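Keep the mending counter open
Fatos Kovačević
July 7, 2020

The Skiltow library plans to close its mending counter and put a second row of self-checkout machines in the same spot. I think this is a mistake, and I want to set out why before the comment period ends.

The counter costs the town $870 a month, mostly for a part-time mender and thread. In June it took in 315 pieces of clothing. Many were work pants with blown knees, and a good number were kids' winter coats brought in early by parents who plan ahead. The charge is $10 a piece, or nothing if you stay and do the stitching yourself.

People my age were taught to darn at school and then stopped, once a new sweater cost less than an hour's wages. I stopped too. I took it up again after I wore through the elbows of a grey cardigan I'd bought in Dremcombe, and found I had no idea where to start. The mender showed me how to pick up the loose stitches and work across the gap. It took me two evenings and the result is lumpy. I still wear it.

Knits are where most of us give up. A woven shirt can be patched by anyone with a needle and some patience, but ribbing has to stretch, and a stiff repair in a cuff will pull out the first time you shove your hand through it.

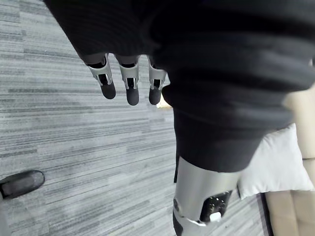

Ribbed knit in black. Dark yarn is the hardest to mend under poor light.

The usual objection is that mending is a hobby and the town shouldn't pay for hobbies. I don't accept that. We pay for the rink and the ball diamond, and I'm glad we do. A coat that lasts another winter is worth real money to a family on a tight budget, and the landfill on Stoyanova Road is not getting any smaller.

The other objection is space. The library is cramped – I'll grant that – but the row of checkouts we already have is seldom busy when I go in. If something has to move, the display cases by the washrooms could go upstairs.

Comments can be dropped off at the front desk or mailed to the town office on Flosov Street. Mine went in this morning.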